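The lid is the hard part

Everybody wants to talk about folding shirts. Fine. Shirts are a good show. But I've been chewing on a smaller question since December, when Michalis Kyriakidis sent me a long grumpy email about a column I wrote on kitchen robots. I had said the dishwasher was the test. He said no, the test is a storage box. Plastic, clear, lid on top, stuff inside. Open it, get the stuff out, put the lid back. If a machine can do that in a house it has never seen then call him, he'll buy two.

I thought he was being cute. Then I went home and watched myself open one.

Try it. One hand pins the box – you don't decide to, it just does. The other hand goes to the lid, feels whether it's snapped or only resting, lifts a corner, and if it sticks the first hand pushes down harder. The lid flexes. You let it. You slide it a bit, look in, and half the time you never take it off at all, you just reach in the gap and fish. Maybe three seconds. I was on the phone.

Now list what a machine needs for the same job. It has to see clear plastic, for a start. Depth cameras are bad at clear plastic, the light goes through or bounces off somewhere silly, and what comes back can be a box with holes in it or no box. It needs two arms, or one arm and a clamp, because a light box simply follows the lid across the table. It needs to know how hard is too hard. And it has to do something sensible when the lid is on crooked, which in my house is always.

Plenty of people are at exactly this stage. Two arms, a taped-off table, a tub, a few blocks.
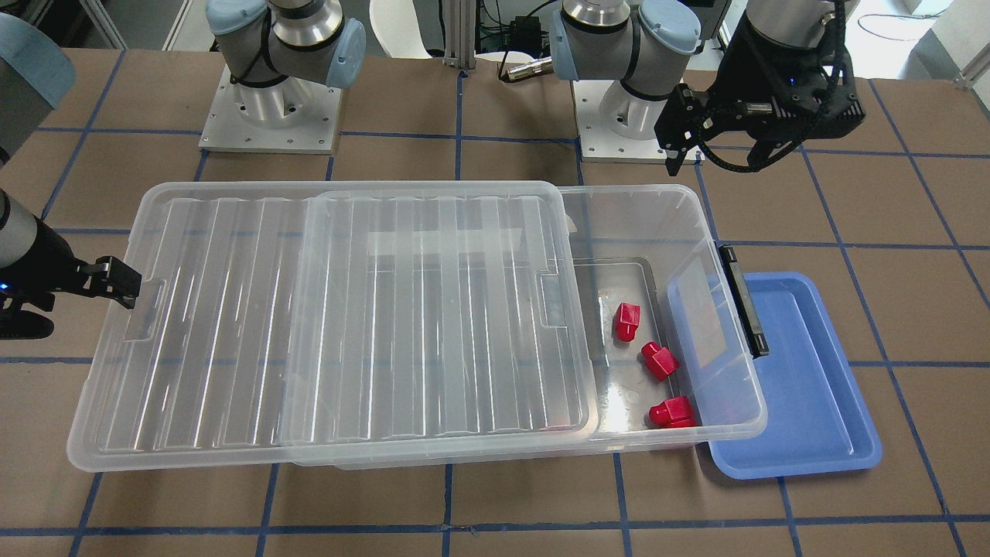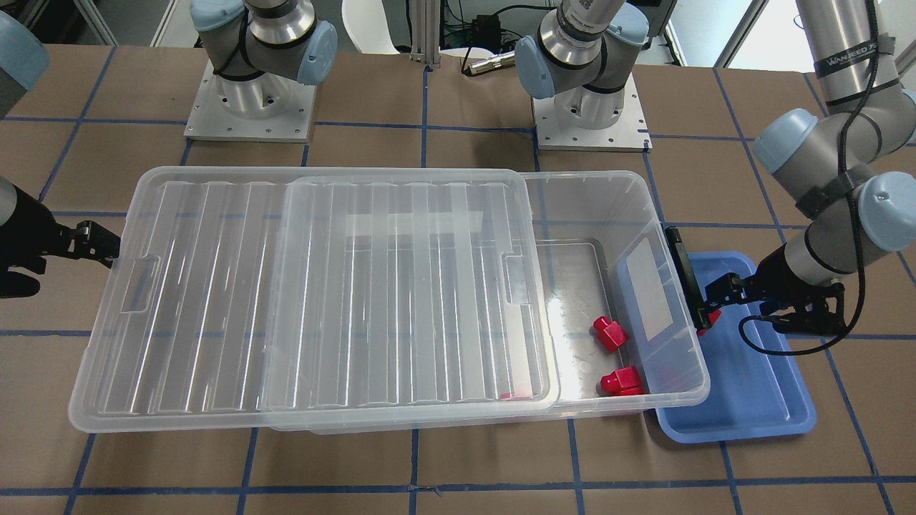

Two arms, one storage box, lid partway across in both. Red blocks in the open end.

I find that more interesting than any shirt. It's dull, and chores are dull. Look at what has been made easy, though. Table's clear apart from the box and a tray. Everything is in reach. There's no dog, no second box stacked on top, no Christmas lights tangled through the handle. I don't say that to sneer, you have to start someplace. But people see a clip of a lid moving and hear "robot tidies garage" and those are very far apart.

I spent a morning at Plendale, a parts warehouse that let me wander if I didn't get in the way. They have almost 300 tubs on the back wall. Small fittings, gaskets, spare clips. The pickers pull a tub, pop the lid, grab, lid back, next. Their manager had been pitched an arm system by an outfit called Clurner and she asked them one thing, what happens with a warped lid. They said warped lids should be replaced. She laughed telling me this. Every lid she's got is warped.

That's the shop-floor answer right now, and it's not a bad one – change the shop. Buy new lids. Better yet no lids. Fesus, down the road from her, did just that, open bins, same size, same angle, and their one arm picks all day and does okay. Good for them. It works because they took the chore apart and threw out the annoying half.

You can't do that to a house. Well, you can, and I suspect some company will try and sell us the special tubs. My mother's hall closet will not be converted. She has boxes from three decades and no two lids match and one is held down with a brick.

So, can machines do chores yet? My answer is some of them, slowly, with someone standing near. I'd put the storage box at "sometimes". I would not put it at "never" anymore, and two years ago I would of. Two hands working together used to be the part that fell over first and it's getting less clumsy, I've seen enough now to beleive that.

What I want from the people selling this stuff is the boring number. Give me 50 tries, different boxes, lids on wrong, and tell me how many got opened without a person stepping in. Don't cut the video. Lazaridis, who edits this page and has had to listen to me on the subject all winter, thinks no company will ever print that. Maybe so. I'd still take the first one that does over any amount of folded laundry.

Michalis, by the way, has since written again. He now says the real test is a fitted sheet. I'm not answering that one.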